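3 April 2023, Bisero bench, fridge task

Left gripper dropped out again. Same fault as before: finger closes partway, current spikes, driver latches off, arm sags a few cm before the brake catches. Run 12 this time. Right arm fine all morning.

Log shows 3,069 as last good tick, then nothing from the left wrist for 50 ms, then the latch. Reseated the wrist connector, no change. Swapped the driver board with the Cruzado spare, got 2 clean runs and then it droped out again. So not the board.

Door open, arms parked low, power still on while I went through the log:
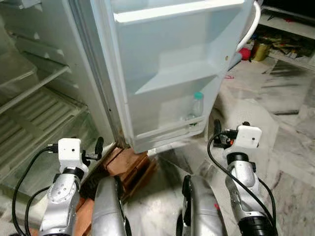 Jennylyn thinks it's the cable and not the driver, says the Hunder one did the same thing until they rerouted the loop at the wrist, and would I please stop swapping boards before checking continuity with the arm moving.

Fair. Meter on it, flexing by hand, wrist at full roll: opens up for a moment near the end of travel. Not every time tho.

To do
- new wrist cable, ask Dexter if Sesbridge has any left
- brake catch too slow, sag is a pinch hazard. Hands out of reach untill fixed
- roll limit pulled in for now, put it back after!!
- E-stop within reach for every run, Lorna has the sign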